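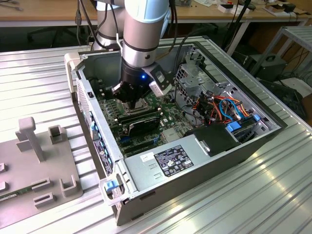

Dilek Taşdemir held that a parts list should be written before the first part is bought, and that most upgrade failures she was asked to review came down to a list nobody had checked against the manual. This chapter follows her order of work.

Chapter 5
Matching Parts to a Main Board

5.1 Scope

The chapter covers desktop boards with a socketed processor. Laptops and sealed units are treated in Chapter 19. The reader should have finished the exercises on supply voltage in Chapter 2.

5.2 Terms

Socket: the fitting that holds the processor and connects it to the board.
Form factor: the outline and hole pattern of the board.
Slot: a fitting that takes a memory module or an expansion card.
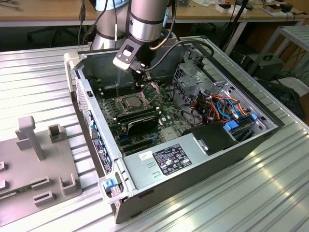

A processor fits a board only if three conditions hold. The socket type must match, the board firmware must support the model, and the board must be able to supply the rated power. The first can be checked by sight or from the part number. The other two cannot. A processor may sit flat in its socket, with the retention lever along one side, and still fail to start under old firmware. The support list for the exact board revision is therefore read first.

Memory is checked next. Type, module size and total limit are separate entries in the manual and are recorded separately on Form 5-A. The Wovthorpe case study at the end of the chapter shows the result of recording only the total.

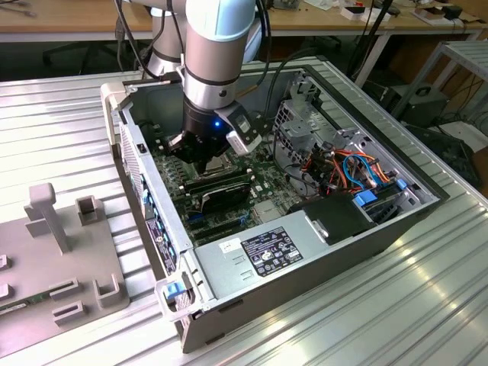 Expansion cards are checked last. Four values are needed for each card: slot length, lane count, card height and power draw. A short card will work in a longer slot of the same type. A long card in a short slot requires an open-ended connector and runs at the lower lane count.

5.3 Power Margin

Add the rated draw of all parts and increase the sum by 30 percent. The result is the minimum rating of the supply. Problems 1 through 5 use this rule.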